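Forncombe Flower Names, data card

The list holds 2,486 names for garden and cut flowers, as people say them at home and at market. Each row has the name, the language and the village or town. 636 rows have no Latin name yet.

Version 4, March. Please write to Olesia Pasichnyk before you correct a spelling, as many are dialect. 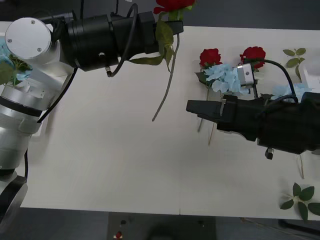
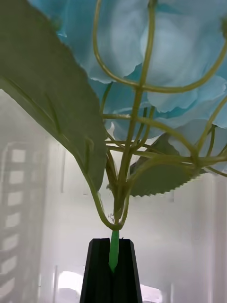
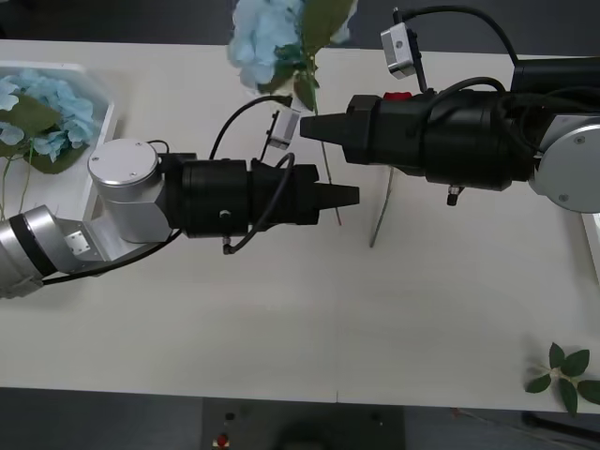
Oana Dobre has written that the Osbridge rows mix two words for hydrangea, and she would like them separated.

Licence: free for use in teaching. Please name the list.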